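Notes for the Friday session: "The pretend shop, and how far it can go"
Afolabi Early Years Network, Dondholm hall, afternoon slot

Open standing by the door, no slides yet. Ask for a show of hands: who has a play shop set up right now? Then: who has had the same one up since September? (Expect groans. Laugh with them, mine stayed up until spring one year.)

Say why I love this topic. A pretend shop is the one corner where I can hear math, talk, writing and plain good manners all going on together, and the children think they're only selling each other bananas! I've been running them for 16 years and I still get a little thrill when a four-year-old looks at me over the counter and asks if I have a bag.

First part: stock. My old mistake was putting out everything we owned. The basket went over, the food went everywhere, and the game turned into tidying. Now I start small and bring in new things each Monday. Food the children know from home goes first. Then one or two things they don't have a word for yet, so they have to ask each other, and that's when the talk gets good. Tell the story of the artichoke, which was sold for a month as a "green hat."

Mix in things that don't belong, too. Blocks are terrific for this. A block can be cheese on Tuesday and a phone the day after, and a child who can do that switch is doing serious thinking.

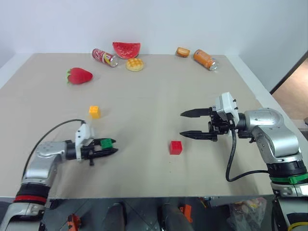 Dondholm sent a note after the spring session saying that their children stopped buying anything once price tags went up, and would I please say so out loud this time. So I'm saying it! They had printed neat little labels with real prices, and the shop went dead in two days. They took the labels down, put out blank cards and a pencil, and the children priced everything themselves. A strawberry was 1000 dollars. Business picked right back up.

(Pause here. Let people talk to their neighbor for a minute or so. Walk around and listen, pick up one good story to use later.)

Second part: the job of the grown-up. Be a customer, and be a slightly difficult one. I ask for something they've run out of. I forget my money. I come back and complain, kindly, that my bread is stale. Watch what happens: somebody writes a sign, somebody phones the baker, somebody tells me firmly that we're closed. Every bit of that is language I could never get by sitting down and asking for it.

Then step away. This is hard for me, I like playing shop more than most of the children do. But if I'm still at the counter after a few turns it has become my shop.

Third part: keeping it going. Read out the list from the Hirnis group, who changed theirs over a whole year and kept notes:
- grocery store
- bakery, with dough in the afternoons
- lost and found
- airport snack bar (they named it Cukinport and it had passports, a departures board and a very strict guard)
- seed shop in May, with real seeds

Stay on Cukinport for a bit, people always ask. It grew out of one child's trip to see a grandmother. The staff added a row of chairs and a roll of tickets and that was all. By the end there were up to 17 children in it at once, far too many, and it was glorious. They fixed the crowding with a waiting line, which led to a long argument about fairness, which led to a sand timer. Don't rush this part even if we're running late.

Likely questions. Money: yes, real coins are fine with the older ones, paper ones for the little ones. Mess: put a picture of each item on its shelf and closing time becomes part of the game. Children who only want to guard the register: give them a second register.

Try-it activity for the last stretch. Tables in pairs, one person sells, one person buys, using whatever is in your bag. The seller has to talk the buyer into something they didn't come for. Swap when I ring the bell. Then ask what words came up that they wouldn't have planned for.

Leave the blank price cards by the exit, and remind everyone to take a handful.

Contact the Afolabi office | © Afolabi Early Years Network | Back to top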